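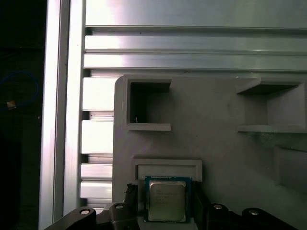
En la nave de Hurkon se desmontan ordenadores de oficina desde hace 15 años, y durante casi todo ese tiempo se ha hecho con destornillador, bandeja y paciencia. La empresa recibe equipos retirados, recupera lo que todavía tiene salida y manda el resto a los gestores de metales. Desde hace un año hay también una celda automatizada al fondo del taller, detrás de la zona de fuentes de alimentación. La responsable de producción prefiere hablar de ella con cautela. «Coger un procesador con dos dedos negros y llevarlo hasta la ranura de una pieza de plástico gris parece una tontería», dice. «Un aprendiz lo hace bien en su primera mañana. A nosotros nos ha costado meses».

La entrevista se celebra en una oficina pequeña, con una ventana interior que da a los bancos de trabajo. La responsable pide que no figure su nombre, porque considera que el trabajo es del equipo, y pone una sola condición más: que no se escriba que el taller está automatizado. «No lo está. Tenemos una máquina que hace una parte de una tarea. Si alguien viene esperando otra cosa se va a llevar una decepción, y ya nos ha pasado con dos visitas».

La tarea en cuestión es la colocación de procesadores usados en un soporte con huecos, paso previo a la comprobación. Antes lo hacían los operarios al final del turno, y era el trabajo que menos gustaba. Las piezas son pequeñas, todas se parecen y hay que cogerlas por los bordes. «No es un trabajo duro físicamente, pero a la hora y media la gente empieza a equivocarse. Mete una girada, deja otra mal apoyada, se le cae una al suelo. Y si se cae de esquina, probablemente ya no la puedes vender».

El taller pasa 800 procesadores en una semana buena. Una persona con práctica coloca 60 en el tiempo que dura el café de los demás, explica, y lo dice con cierto orgullo porque durante años esa persona fue ella. ¿Y la máquina? «Menos. Bastante menos. Pero sigue cuando nos vamos a comer».

Lo que más le sorprendió del proyecto fue dónde aparecían las dificultades. Daba por hecho que el problema sería reconocer la pieza, y eso quedó resuelto pronto. El agarre, en cambio, dio muchos quebraderos de cabeza. Si los dedos aprietan poco, el procesador resbala o se inclina. Si aprietan de más, se corre el riesgo de dañar el canto de la placa. «Una persona nota con las yemas que la pieza se está girando y la corrige sin darse cuenta. No sabe ni que lo ha hecho. Cuando intentas explicarle eso al proveedor para que lo programe, descubres que no sabes explicarlo».

El otro punto delicado es la entrada en la ranura. La holgura es escasa y el procesador tiene que llegar recto. Las primeras semanas la máquina daba con el borde y se paraba, lo cual estaba previsto, o bien empujaba un poco más de la cuenta, lo cual no lo estaba. Con Plorlow, el integrador que montó la celda, cambiaron el movimiento de aproximación: ahora se acerca despacio, toca el reborde, retrocede y vuelve a intentarlo con una pequeña corrección. «Es lo que haces tú con la llave de casa cuando llegas de noche», comenta. También rehicieron el soporte. La versión original tenía las entradas con el canto vivo, y al operario más veterano se le ocurrió limarlas a mano con una lija. La tasa de paradas bajó ese mismo día. La versión siguiente ya se fabricó con el canto redondeado.

Insiste en ese episodio. En su opinión, la mitad de lo que se presenta como avance de los robots consiste en arreglar el entorno para que el robot no tenga que ser tan listo. No lo dice como crítica. «Las fábricas siempre han funcionado así. Pones un tope, pones una guía, pones la pieza siempre en el mismo sitio. Lo que pasa es que aquí no nos llega nada en el mismo sitio. Nos llega un palé con cuarenta modelos distintos de torre, unos con polvo, otros con pegatinas, otros con un tornillo que no es el suyo».

Por eso el desmontaje propiamente dicho sigue siendo manual. Abrir la carcasa, soltar el disipador, levantar la palanca del zócalo y sacar el procesador sin doblar nada son operaciones que la máquina no hace en Hurkon, ni hay planes firmes para que las haga. Se probó la retirada del disipador durante 2 semanas, con un equipo cedido por Åberg, y se dejó. La pasta térmica seca pega el procesador al disipador, y a veces salen los dos juntos de un tirón. Los operarios conocen el truco de girar un poco antes de levantar. «El robot también puede girar antes de levantar, claro. Pero tiene que saber cuánto, y depende de cada equipo. Uno lleva la pasta casi fresca y el siguiente la lleva como cemento».

Pregunto si la gente del taller recibió mal la celda. Responde que hubo de todo. Algunos pensaron que era el primer paso para prescindir de ellos y así se lo dijeron en una reunión que recuerda larga e incómoda. Otros no le dieron importancia. No se ha despedido a nadie por este motivo, afirma, y el número de bancos de desmontaje es el mismo que antes. Sí reconoce que ha cambiado el reparto de tareas: alguien tiene que preparar las piezas, retirar los soportes llenos y atender las paradas. «Eso también es trabajo, y al principio no lo contamos. Hicimos las cuentas como si la máquina se cuidara sola».

Las cuentas, de hecho, todavía no le salen del todo. La celda no se ha amortizado y no quiere aventurar una fecha. Lo que sí ha mejorado es la cantidad de piezas dañadas en la colocación, que era su principal motivo para aceptar el proyecto. También valora que el registro sea automático – cada hueco queda asociado a una lectura y ya no hay que apuntar nada en una hoja – aunque ese beneficio, admite, se habría podido conseguir con una cámara fija y un programa sencillo.

La conversación deriva hacia las casas. Un conocido de la familia le preguntó hace poco cuándo podrá comprar un robot que le vacíe el lavavajillas, y ella le contestó que no tuviera prisa. Su razonamiento parte de lo que ve cada día. En el taller hay buena luz, una estructura de aluminio que no se mueve, un soporte fabricado a medida y una sola clase de objeto, y aun así hay paradas. En una cocina hay vasos mojados, cubiertos enredados, un cajón que se atasca y un niño que pasa corriendo. «Y si se te rompe un plato en casa no tienes a un técnico a dos metros. Yo sí lo tengo, y hay días en que lo llamo cuatro veces».

No descarta que llegue. Ha visto demostraciones que le parecieron buenas, en especial una de doblado de ropa, pero siempre se queda con las mismas preguntas: cuántas veces lo intentaron, qué ocurre cuando falla y quién lo arregla. Son las que hizo en su día a los tres proveedores que se presentaron para la celda. Uno no supo contestar a la segunda. Plorlow contestó a todas con un número, y el número no era bonito, y por eso los eligieron.

Para el próximo ejercicio, la empresa estudia con Predlow una segunda estación dedicada a los módulos de memoria. La forma es más larga y más fina, así que los dedos actuales no sirven y habrá que diseñar otros. Ella calcula que volverán a empezar casi de cero con el agarre. Esta vez, en todo caso, ha pedido que los operarios participen desde el primer plano del soporte, y que el veterano de la lija tenga voto.

Antes de terminar vuelve sobre la pregunta inicial, si las máquinas pueden hacer ya el trabajo de un taller como el suyo. «Pueden hacer este trozo», dice, y separa los dedos unos centímetros. Luego se levanta, porque le avisan desde la puerta de que la celda se ha parado y falta un soporte vacío.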